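Setting up a countertop scene in the Huteton kit

The Huteton kit from Biklow is a simulation package for people who want to try out two-arm kitchen jobs before buying any hardware. It comes with the countertop, a set of props, two arms and a scene editor. This page covers the first scene, from install to a saved starting pose. It was last checked on August 20, 2022, against the July release.

You will need the kit, the Dovmont add-on for grippers and hands, and a machine with a decent graphics card. The full download is 3,577 files, so let it finish before you open the editor. Opening it early leaves you with gray boxes where the props should be, and you will have to clear the cache and start over.

1. Open a new scene and pick the marble countertop. Leave the floor on its default gray.

2. Place the big items first. Drop the dark gray cabinet on the right and rotate it until the drawer handle faces the near side of the counter.

3. Add the gray appliance at the upper left and the white container on the left edge. Lay the container on its side with the open end toward the middle. Keep a gap between the appliance and the cabinet – the first arm has to pass through it.

4. Load the arms. Put the black gripper on the first one and the black four-finger-and-thumb hand on the second. Both come from the Dovmont menu under End Tools.

5. Set the first arm so the gripper hovers just above the far corner of the cabinet top, on the appliance side. Bring the second hand in from the right with its fingers raised beside the cabinet.

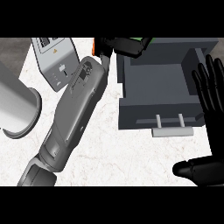
Starting pose in the top camera, with the forearm passing close to the appliance.

6. Run the contact check. It looks for parts that touch or overlap at rest. If the forearm turns red, move the appliance to the left and run it again.

7. Save the pose. The kit allows 200 saved poses per scene, and old ones have to be deleted by hand.

To test the scene, open the Run tab, choose Drawer Pull and set it to 300 tries. On a mid-range card this can be left going over lunch. The results go to a plain text log in the scene folder.

The kit sells for $400 with the Dovmont add-on included. For that price the props are good and the contact check is worth having. The menus are slow, and undo does not work on arm poses, so save often.

Contact us | Copyright 2022 Chiang Robotics Guides | Back to top

Comments

gearbox_t: Step 6 fixed my problem. My appliance was too close and every run stopped at the start.

mlw: Does the July release still need the add-on installed separately?

pinewood44: Yes, separate installer. Do the kit first, then the add-on, or the End Tools menu comes up blank.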